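Brestudow Resident Apartments
Set-up and User Guide

Section 7: The Kitchenette

Read this section before you use the kitchenette for the first time. It covers the power supply, the microwave oven, the refrigerator, the water filter and the counter. The cooktop and range hood have their own section. If your unit has no cooktop, skip any step that mentions one.

7.1 Power supply

The kitchenette has its own circuit, separate from the bathroom and living area. The breaker is labeled KITCHENETTE in the gray panel next to the entry door. The refrigerator and the range hood are wired to a different breaker and stay on when the kitchenette breaker is off.

The total load on the kitchenette circuit must not go over 3000 watts. The wattage of each appliance is printed on its rating plate, usually on the back or the underside.

To check your load:

1. Write down the wattage of every appliance you plan to run at the same time.
2. Add them up. Use the input wattage from the rating plate. For a microwave oven this is higher than the cooking power shown on the box or the door.
3. If the total is over the limit, run the appliances one after another.

Note: A kettle and a toaster together use most of the load by themselves. Do not start the microwave until one of them has finished.

7.2 Using the power track

In units with a Tanano power track, the socket modules slide along the track and lock in place with a quarter turn. Units without a track have fixed outlets and you can go to 7.3.

To move a module:

1. Switch off the appliance and unplug it from the module.
2. Turn the module counterclockwise until it stops.
3. Lift it straight out of the track.
4. Hold it at the new position with the arrow pointing up, press it in, and turn it clockwise until it clicks.
5. Tug the module gently. If it moves, take it out and repeat step 4.

CAUTION: Never move a module with wet hands or with a plug still in it. Do not put a knife, foil or any other metal object into the track slot.

CAUTION: Do not plug an extension cord or a multi-outlet strip into a module. If you need another module, ask the front office. Up to 7 modules can be fitted to a full-length track, but the load limit in 7.1 stays the same however many are fitted.

Keep cords off the counter edge. A cord that hangs in front of a drawer will be caught in it sooner or later.

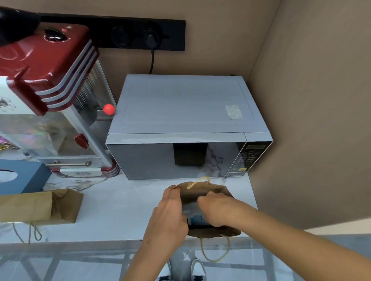 If a module has no power, check these points in order:

1. Is the module turned all the way to the locked position?
2. Does a different appliance work in the same module?
3. Does the same appliance work in a different module?
4. Is the KITCHENETTE breaker on?

If the breaker has tripped, unplug everything on the circuit before you reset it. Plug the appliances back in one at a time. If it trips again with nothing plugged in, leave it off and report the fault.

7.3 Microwave oven: before first use

Microwave models differ from unit to unit. The steps below apply to all of them. For cooking programs, use the booklet in the kitchen drawer.

1. Open the door and take out anything stored inside, including paper and packing foam.
2. Check that the roller ring sits flat on the floor of the oven and that the turntable rests on it without rocking. Some models have a flat floor and no turntable.
3. Look at the door seal and hinges. Do not use the oven if the door is bent, the seal is torn, or the door does not close fully.
4. Wipe the inside with a damp cloth and dry it.
5. Put in a microwave-safe cup of water and heat it on high for 2 minutes.
6. Let the cup stand before you take it out. The water should be hot. Use a mitt.

Note: The clock has to be set again after a power cut. The oven will still heat if you leave the clock unset, but the delayed start function will not work.

7.4 Microwave oven: placement

The oven may be moved for cleaning. When you put it back:

1. Stand it on all four feet on the counter. Do not place it on a tray, towel or shelf liner.
2. Leave at least 50 mm free behind it and on each side, or more if the booklet asks for it.
3. Keep all vents clear.
4. Make sure the plug can be reached without lifting the oven.

CAUTION: Do not store paper, plastic bags or dish towels on top of the oven. Do not push the oven back so far that the cord is pinched against the wall.

CAUTION: Do not remove the outer cover for any reason. Parts inside can hold a dangerous charge after the oven is unplugged.

7.5 Refrigerator

The refrigerator is switched off and the door is propped open when a unit is empty. If you find it this way:

1. Remove the wedge from the door and keep it in the drawer.
2. Wipe the shelves.
3. Close the door and set the dial to 3.
4. Leave it closed overnight before you load it with food.

If the refrigerator is already running when you arrive, leave the dial as it is for the first day. Turn it up one step if milk or meat does not stay cold enough, and back down one step if food near the rear wall starts to freeze.

The freezer compartment is not frost-free. Defrost it when the ice on the walls is as thick as a pencil. Switch off at the dial, put a towel on the floor, and leave the door open until the ice comes away by hand. Do not chip at it with a knife. Scratches in the lining are charged at move-out.

7.6 Unpacking supplies and your own appliances

Do your unpacking on the counter or the table. The cooktop must be kept clear even when it is off.

1. Open boxes away from the sink.
2. Lift heavy items out from below. Bag handles and box flaps are not meant to take the full weight.
3. Check each appliance for damage and read its rating plate before you plug it in.
4. Keep the receipt and the outer box until you are sure everything works.
5. Flatten cardboard and put it in the blue bin on the ground floor. Clean paper bags go in the same bin. Padding, film and foam go in the gray bin.

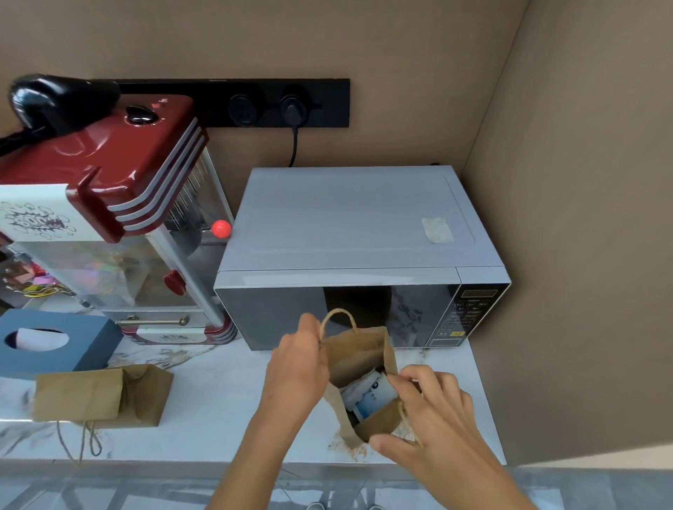
Used appliances brought from a previous home are allowed if the cord, plug and housing are undamaged. Deep fryers, open-coil heaters and portable gas burners are not allowed in any unit.

7.7 Water filter

The Hofstetter filter is fitted under the sink and feeds the small lever on the left of the main faucet. The main faucet itself is not filtered.

First use, or after you have been away:

1. Open the cabinet under the sink. The valve handle on the filter line should be in line with the pipe. If it is crosswise, turn it.
2. Place a bowl under the small spout.
3. Open the lever and let the water run until it is clear and no longer spits.
4. Close the lever and look at the filter housing for drips. A single drop after opening the valve is normal. A steady drip is not.

The cartridge is changed by the building in May and again in the fall. You do not need to order one. If the flow becomes very slow between changes, report it.

CAUTION: Do not unscrew the housing yourself. The line is under pressure unless both valves are closed.

Filtered water may be used for drinking, coffee makers and irons. It still contains minerals, so a kettle will need descaling from time to time.

7.8 Counter and wall surfaces

For everyday cleaning, use a soft cloth, warm water and a drop of dish soap. Dry the surface afterward. Water left standing along the rear seam will work its way into the sealant and turn it brown.

Do not use:

Scouring powder or steel wool
Oven cleaner
Undiluted bleach
Limescale remover, except inside the sink

Wipe up coffee, wine, beet juice and turmeric right away. For a stain that has dried, lay a damp cloth over it, wait, and wipe again. If that does not help, the front office has Plastora surface cleaner to lend. Try it on a spot behind the dish rack first.

Always use a trivet for hot pots and a board for cutting.

Adhesive hooks and tape may be used on the inside of cabinet doors. To remove them, warm the adhesive with a hair dryer on the low setting and pull slowly. Wipe off what is left with a little cooking oil, then with soapy water.

7.9 When you leave for more than a few days

1. Empty the refrigerator of anything that will spoil.
2. Unplug the microwave, kettle and toaster.
3. Close the valve on the filter line.
4. Take out all trash, including the paper.
5. Leave the refrigerator on. Switch it off and prop the door open only if you are moving out.

Faults in the kitchenette can be reported on the form at the front office or by phone. Give your unit number, the appliance, and what you have already checked. For a burning smell or sparks, switch off the KITCHENETTE breaker first and call the emergency number on the back cover.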